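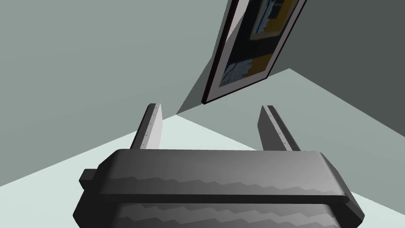

Vidley Campaign Lectern, Model 2070

Product code: 2070
Range: Public Meetings and Hustings
Supplied by: Vidley, Witbridge
Page last revised: 13 Jun 2019

The Model 2070 is a folding lectern for candidates, agents and party branches who need to set up in a hall, a car park or a school gym with little time between stops. It replaces the earlier fixed-column version and takes the same front panels, so branches holding printed panels from previous elections can go on using them.

Construction

The column is extruded aluminium in two sections, joined by a locking collar. The base is a steel plate with four screw-in levelling feet. The reading surface is birch ply with a matt lacquer, set at a fixed angle, and has a raised lip along the lower edge to hold loose sheets. A shelf below the reading surface takes a glass of water and a folder. It is not rated for amplifiers or other heavy equipment.

The matt finish was chosen for television work. Gloss tops throw light up into the speaker's face and show as a white bar on camera.

Front panel

The front panel slides into a channel on either side of the column and is held by a spring clip at the top. Panels can be changed between speakers without tools. Blank panels are supplied in white. Printed panels are made to order from customer artwork, which should be sent as a PDF with all fonts outlined.

Please check before ordering that the artwork carries whatever imprint your agent requires. We print what we are sent and do not add or correct imprint wording.

Microphones and cabling

Two threaded inserts are provided at the top edge, one left and one right, for gooseneck microphones. Microphones are not included. Cables run down inside the column and leave through a slot at the rear of the base. Where a broadcaster's pool feed is expected, use the left insert for the house system and keep the right one free.

Dimensions and loading

Height, assembled: fixed, 4 ft
Weight, packed: 10 kg
Levelling feet: four
Assembly: one person, no tools
Colours: black or mid-grey column
Use: indoor, or outdoor in dry conditions

Outdoor use

The base plate is drilled for ground pegs, sold separately. In wind, remove the front panel or peg the base. The lectern should not be left standing unattended outside with a panel fitted.

Multiple lecterns for debates

Many customers take the 2070 in sets for hustings. Finishes can vary slightly between production batches, and the difference is noticeable when lecterns stand side by side under stage lighting. If you need a matched set, say so on the order and it will be picked from one batch. Later additions cannot be guaranteed to match.

Height risers are available as an accessory and fit under the speaker, not under the lectern. Returning officers and chairs who want every candidate at the same eye level generally find these simpler to agree than lecterns of different heights.

Model 2175

The Model 2175 has the same column and base but a wider top, with room for an interpreter's notes beside the speaker's. It does not accept 2070 panels. The two models should not be mixed on one platform – the difference in width is obvious from the floor.

Hire

Short-term hire is available during election periods from the Witbridge and Gemerstead depots. Hire units are supplied with blank panels only. Customers may fit their own printed panels, provided nothing is glued or taped to the column. There is no hire service in August.

Spares

Spring clips, levelling feet, locking collars and replacement tops are kept in stock. Quote the batch number stamped on the underside of the base.

Enquiries

Sales and matched sets: Mireille Renaud
Artwork and printed panels: Châu Hồ
Hire, Gemerstead depot: Gilles Gaillard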